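Undbridge Community Workshop
Member Guides: Wood Finishing

Coloring Small Wooden Parts with Stain and Milk Paint

Revised February 25, 2022

Purpose of this guide

This guide sets out the method used at the Undbridge Community Workshop for coloring small wooden parts such as game pieces, toy blocks, drawer pulls, pegs and trim samples. It is written for members who have completed the bench safety course but have not finished small work before. Members who wish to finish furniture or other large pieces should consult the separate guide to brushing and wiping large surfaces, available at the front desk.

Small parts present their own difficulties. They have a great deal of end grain for their size, they are hard to hold while wet, and any difference in color between one piece and the next is easy to see when the set is placed together. The method below is slower than dipping, but it produces an even color and wastes less material.

Before you begin

Finishing is permitted only in the finishing room, with the exhaust fan running. Sign in on the sheet beside the door and write down the product you intend to use. Products brought from home must be in their original containers with a readable label. Unlabeled jars will not be admitted.

Items intended for young children require special attention. The workshop does not certify any finish as safe for children. Members are responsible for reading the manufacturer's information and for choosing a product suited to the use.

Materials

Water-based stain or milk paint powder, in the color of your choice
Clear topcoat compatible with the color coat
Sandpaper in 120, 180 and 220 grit
Lint-free cotton cloths
One flat synthetic brush, narrow enough to suit the part
Nitrile gloves and eye protection
Dust mask, for sanding and for mixing powder
Clean mixing cups with lids
Drying rack or nail board
Masking tape and a pencil

The workshop supplies racks, nail boards, cups and tape. Cloths, gloves and sandpaper may be purchased at the desk.

Choosing the wood

Close-grained woods such as maple, birch and beech take milk paint very well. Under stain, maple and birch can become blotchy, and a coat of pre-stain conditioner is recommended. Pine is acceptable for practice, but resin around the knots may bleed through a light color. Oak and ash accept stain readily and will show a strong grain pattern.

Use wood from a single board whenever a set must match. Two boards of the same species may differ enough to give two distinct shades from the same can.

Step 1. Cut and label

Cut all parts to final size before any color is applied. Use a stop block on the miter saw so that lengths are consistent. Parts shorter than 4 inches may not be cut on the powered miter saw without the clamping jig; use the hand miter box instead.

Cut at least 2 spare pieces from the same board. One will serve as the color test and the other as a replacement if a part is damaged. Mark the spares in pencil on the end grain.

Step 2. Sand

Begin with 120 grit only if saw marks are visible. Otherwise start at 180 and finish at 220. Always sand with the grain. For flat faces, fasten a full sheet of sandpaper to a piece of plate glass or a flat board and move the part across it. This keeps the faces true and the edges crisp.

Ease each edge with two light passes of 220 grit. A perfectly sharp edge will not hold paint and will show bare wood after a short time in use.

End grain should be sanded one grit finer than the faces. The finer surface absorbs less liquid, and the ends will come closer in tone to the sides.

Step 3. Raise the grain

Water-based products cause the surface fibers to swell. To deal with this in advance, wipe each part with a damp cloth, allow it to dry completely, and sand lightly with used 220 paper. Do not press hard. The aim is to remove the raised fibers without opening a fresh surface underneath.

Step 4. Remove dust

Vacuum the parts with the brush attachment, then wipe them with a barely damp cloth. Compressed air is not permitted for this task in the finishing room.

Step 5. Prepare the color

For stain, stir slowly from the bottom of the can until no solids remain on the stirring stick. Do not shake the can. Pour the amount you need into a cup and close the can at once. Never return used stain to the can.

For milk paint, put on a dust mask and combine equal parts powder and lukewarm water. Stir for several minutes, let the mixture stand for 15 minutes, and stir again. Strain through a paper cone filter if lumps remain. Mixed milk paint does not keep well, so prepare only enough for one session.

Earth colors are a sensible choice for a first project. Red-brown and deep green both cover well, conceal small faults in the wood and remain easy to tell apart when used for two sides of a game or two groups of sorting pieces. Pale yellows and whites call for more coats and are better attempted later.

Step 6. Test

Apply the color to the spare piece exactly as you intend to apply it to the finished parts, including the topcoat. Let it dry and view it by a window as well as under the room lights. The fluorescent fixtures in the finishing room make greens look cooler than they will appear at home. Write the product name, the number of coats and the date on masking tape and attach it to the spare.

Step 7. Apply the color coat

Hold the part by its ends between gloved fingers, or set it on the nail board. Color the least visible face first.

With stain, apply a generous amount with a cloth, wait for the time stated on the label, and wipe off the excess with a clean cloth. Wipe along the grain in one direction. Pay particular attention to corners, where liquid collects.

With milk paint, load only the tip of the brush and lay the paint on in long, even strokes. Avoid going back over an area that has begun to dry. The first coat will look thin and uneven. This is normal, and a second coat will correct it.

Step 8. Dry and recoat

Place the parts on the rack with space on all sides. Parts that touch while tacky will stick together, and the mark left when they are separated can rarely be hidden. Observe the full drying time on the label before recoating. In January and other cold months, when the room is kept cooler overnight, allow additional time.

Sand lightly with 220 grit between coats of milk paint and remove the dust again. Do not sand between coats of stain.

Step 9. Topcoat

Apply a thin coat of clear finish to every face, including the ends. Two thin coats are preferable to one heavy coat, which may run or turn cloudy in the corners. Allow the final coat to cure for the full period given by the manufacturer before the parts are handled in daily use.

Step 10. Sort and store

Once cured, parts may be moved from the rack to an open bin or tray. Keep different projects in separate bins, and label each with your name and locker number. Parts in two colors may share a bin once both finishes have fully cured.
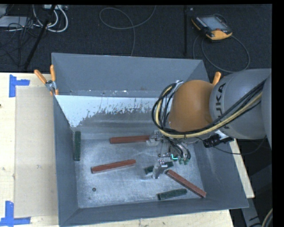
Reddish-brown and dark green pieces in a gray sheet-metal bin.

For longer storage, place a sheet of plain paper between layers. Newspaper may transfer ink, and plastic film can mark a finish that has not fully hardened. Keep the bins away from the radiators.

Common problems

Blotchy color. The wood absorbed the stain unevenly. Sand back to bare wood, apply conditioner and begin again from Step 6.

Dark ends. The end grain was not sanded finely enough. On the next set, sand the ends further or seal them with a thinned coat of clear finish before staining.

Paint flaking from edges. The edges were left too sharp, or dust remained on the surface. Ease the edges, clean the part and touch up with a small brush.

Sticky surface. The coat was too thick or the room too cold. Move the parts to a warmer shelf and wait. Do not apply another coat over a sticky one.

Cleaning up and disposal

Wash brushes in warm water with mild soap until the water runs clear, reshape the bristles and hang them to dry. Seal leftover stain cups with a lid and place them on the disposal shelf. No finishing product may be poured into the sink or the floor drain.

Cloths used with any oil-based product can heat up and catch fire on their own. They must be placed in the red self-closing can filled with water, without exception. This rule applies even if the cloth feels dry.

Wipe down the bench, return the nail boards and sign out on the sheet.

Further help

Questions on color matching may be directed to Tatiana Doležal, finishing instructor. Requests for the clamping jig should be made to Bogdan Roman in the machine room. A printed copy of this guide is kept in the finishing room and may not be removed.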